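Prernutach scene package – trial under review
5/13/24. Entry by G. Eyvindsson

Room 3, nightstand against the tiled wall, two drawers.
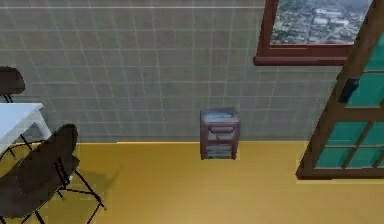

Drawer task, license terms
N. Vidal is to run the drawer-opening set on this room, 10 seeds per drawer. The April build remains the reference. The quote stands at 1620 per seat – support is billed separately. A. Cordero has asked Prernutach for the door hinge limits in writing. No reply as yet.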